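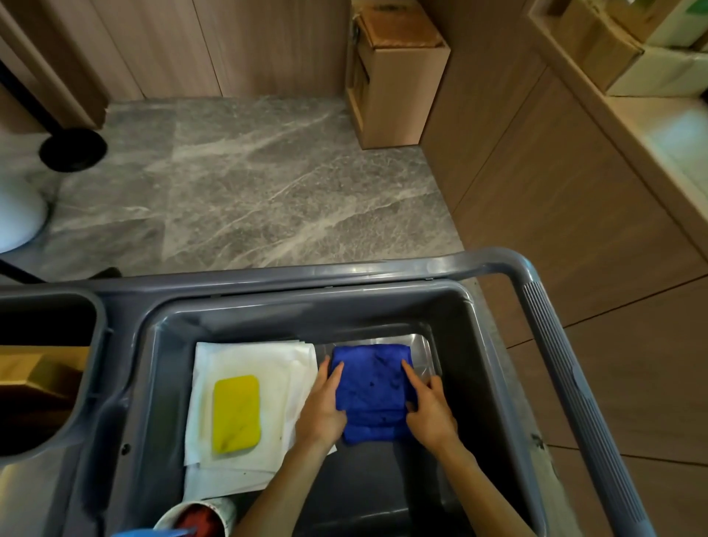

When does the Verkano Public Library reopen on Saturdays and evenings again? Starting September 27, 2025, the doors stay open until 8 on weeknights and the whole building is back in use, upstairs reading room included.

I've been waiting to type that for what feels like forever. If you've been by the old brick building on Mohammadi Street lately you'll know the front half has been open in a limping sort of way, with the children's books squeezed in next to the tax forms and one very overworked printer. The upstairs has been shut since the roof leaked, and the evening hours went away with it (fewer rooms, fewer staff, and no good place to sit anyway).

I went over yesterday to get a look before the crowds, and I'm happy to say it's still the same library. I was a little worried about that! When a town spends money on an old building you sometimes get something that looks like an airport. The long oak tables are where they always were, the green lamps are back on them, and the window seat at the top of the stairs still has the dent in it. They did replace the carpet, and I won't miss the old one, which was the color of pea soup and smelled like it on rainy days.

Bijan Mousavi, the branch manager, met me at the desk and walked me around. He's been there 10 years and has the slightly dazed look of a man who has spent a whole summer reading roofing invoices. "August was the low point," he told me. "We had the shelves in one place, the books in another, and the catalog was sure everything was in a third." The books are home now, apart from a few carts of large-print mysteries still waiting for their shelf labels. If you want one of those, ask at the desk and somebody will dig it out for you.

There are a few real changes, and I'd say most of them are good.

The local history room has moved downstairs, to where the magazines used to be. This is the one I'm most excited about, I'll admit it. The collection comes to 1224 items, counting the maps, the high school yearbooks and the box of letters from the Irnia mill, and until now you had to climb two flights and ask for a key. Now you just walk in. I lost most of an hour to a yearbook in there and found my old bus driver on the tennis team, in very short shorts.

The magazines have gone upstairs to the reading room, along with the newspapers. I know a few of the morning regulars aren't thrilled about the stairs. There is an elevator, it does work again, and it's still as slow as it ever was — bring something to read.

There are 3 new study rooms along the back wall, each with a door that shuts properly. You can book one for two hours at a time, online or over the phone, and you can't book more than a week ahead. Mousavi says they'll look at that rule again after the first couple of months. I hope they do, as a week is pretty tight for anybody trying to run a regular tutoring session or a chess group. They're free to use if you've got a library card.

The checkout system is new as well. It's called Preltis, and it replaces the one with the beeping gray boxes. Your old card will still scan, but your PIN won't carry over, so you'll need to set a new one the first time you log in. I did mine at the desk and it took a minute or two, most of it me trying to think of four numbers I'd remember. Holds you placed before the switch should be in there. Mine were, though my place in line for the new cookbook everybody wants had slipped from second to fifth, and I'm choosing to be a grown-up about it.

One thing that hasn't come back yet is the coffee cart. The family that ran it has gone off to open a bakery across the river (good for them, sad for me), and the library is looking for someone new to take the corner by the front doors. Drinks with lids are allowed on the ground floor. Upstairs it's water only, and they do mean it this time.

Story hour goes back to its old morning slot and its old rug, with a second session after school for bigger kids. The evening book club is starting up too, and the first pick is a long family saga that I've begun and put down twice. I've promised to try again. Sign-up sheets for both are on the board near the stairs, and you can call if you'd sooner not make the trip.

As for the books you borrowed before the roof leaked and have been quietly stepping over in your hallway ever since, you can bring them back now without a fine. The drop slot by the parking lot is open again day and night, and the staff won't say a word. I returned a gardening book I'd had since the spring before last, and the woman at the desk just smiled and asked how my tomatoes had done. They'd done badly, and I told her so, and she pointed me to a better book.

Sunday hours are still up in the air. The town council takes up next year's budget later in the fall and the library has asked for money to staff one extra afternoon, so if that matters to you, that's the meeting to go to. I'll post the time here once I have it.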